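Rocío Peñalver has run the kitchen shop on the corner for 12 years, and she still gets up early on a Sunday to bake. I caught her on Sun 23 November with flour up to both elbows, and we talked for most of the morning about bread, tables and why she can't leave either alone. 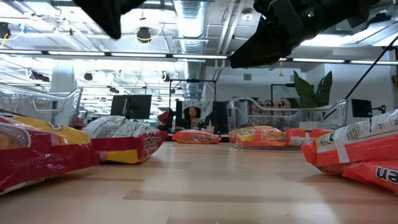
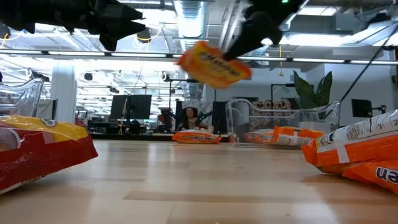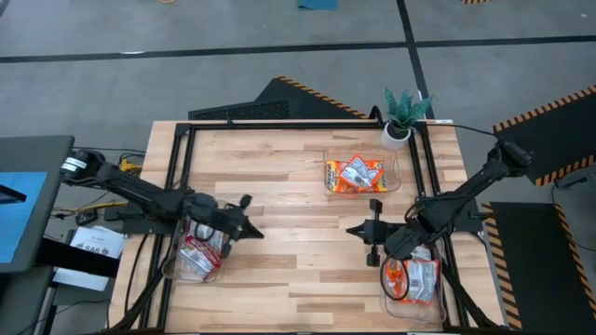 Butcher-block tops in mixed tones of wood.

"I learned on my grandmother's table," she says. "It wobbled! You had to lean a hip on it while you kneaded, and I still lean now, even on a solid one." She laughs and shows me, and she really does lean.

Her Saturday class at Horelum began in September with four people and a borrowed oven. Now there's a waiting list, and it's easy to see why – she talks about dough the way other people talk about their dogs. "It sulks when it's cold. So you wait. You have a coffee, you ring your sister, you come back."

Her rye takes roughly 40 minutes in the oven and a whole night before that. I asked what beginners get wrong and she didn't even have to think. "Too much flour on the table. They're scared of it sticking. Let it stick a bit, then scrape it up and carry on."

And the table itself? Oil, she says, and then more oil, rubbed in with an old T-shirt. She once spent a whole weekend sanding out a beetroot stain and would happily do it again. "I put the radio on. I loved it."

She sent me home with half a loaf wrapped in a tea towel. It was gone by Trovo station.

Comments

Radomir Radonjić: I did the class last month and my rye finally rises! The scraper tip is a good one.

Pacheco35: Which oil does she use? Mine goes sticky.

Marga: Please get her to share the recipe – I'd try it this weekend.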